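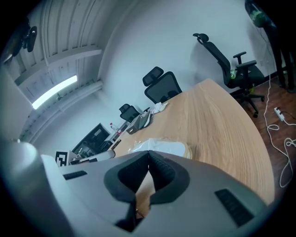
My father-in-law walked the same 7 kilometres every morning for most of his working life, and he never once complained about his feet. He complained about his shoes. When a heel went soft or the lining began to rub, he took them to Mr Ryu at the bottom of the hill and waited on a stool in his socks until they were ready.

I thought of him often this winter, after my doctor told me to walk more and I found that I did not own a single pair of shoes that could be repaired.

Sang-wook Ryu is still at the bottom of the hill, in the old part of Clomow, between a key cutter and a shop that sells kimchi by weight. He keeps a notebook of every pair that comes in. Last year there were 287, and he remembers when that would have been a quiet season. "People bring me their good leather shoes, for weddings," he told me. "The shoes they wear every day, they throw in the bin."

The everyday shoe has changed, and this is part of his trouble. Many soles are now moulded in one piece and glued to a thin upper. When the foam has gone flat there is nothing for him to cut, stitch or nail. He can put in a new insole, and he says this small job is the one most people should ask for first. An insole costs little, and a tired one changes the way the whole foot sits. 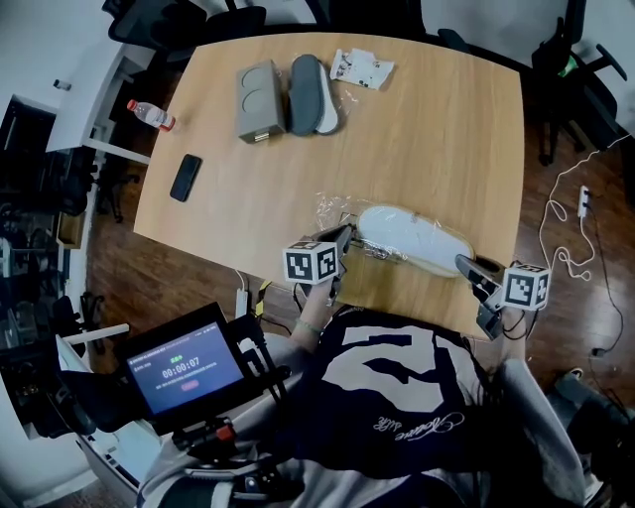

Myung-ja Maeng

Bit-na Kwon, a podiatrist whose rooms are two tram stops away, agrees with him about insoles but with more caution. She asks her patients to take theirs out and look at them in daylight. If the heel is worn deeply on one side, she wants to see the person walk before anybody buys anything. "A soft insole feels kind in the shop," she said. "After a month it may be doing no work at all."

She is also patient with people like me, who leave it too late. I had worn the same grey runners for gardening, for the market and for my sister's birthday. She bent the left one in half with two fingers and gave it back to me without a word.

There is a small movement in the other direction. On 23rd October the library in Ham held its first mending evening for shoes, organised by Gun-woo Yoo, who learned stitching from his uncle and teaches it for the price of the thread. He had put out 14 chairs and had to borrow more from the children's corner. I sat beside a man with hiking boots older than his marriage – he told me this with some pride – and we both learned to wax a thread and to keep our elbows in.

My own stitches were not beautiful. Mr Yoo looked at them for a while and said they would hold until spring.

My brother Chang-ho, who lives far from any cobbler, posts his boots to Mr Ryu twice a year with a note inside the left one. The postage is nearly the price of the repair. I used to tell him this was foolish, and he always answered that he knew how those boots felt on a wet footpath and did not wish to start again with strangers.

In November I took my father-in-law's brown lace-ups out of the cupboard. They are too big for me, but my nephew has the right feet for them. Mr Ryu turned them over, found his own nails in the heel, and asked me to come back on Thursday week.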